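Review: Etora survey platform for health communication research

Our unit used Etora for 14 weeks to field questionnaires on parents' trust in public health advice. The platform handled nearly 3,000 responses without interruption.
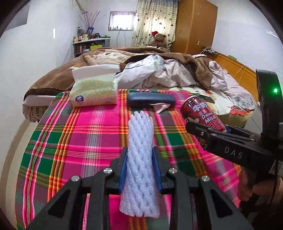
Branching questions were simple to build – a new assistant needed one afternoon. Export to standard formats was reliable, although free-text answers lost their line breaks.
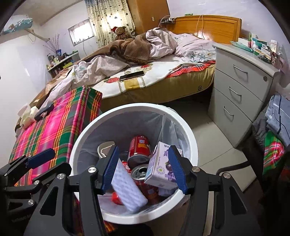
Limitations

Translation support covers only six languages.

Reviewed by Cherry Mae Tolentino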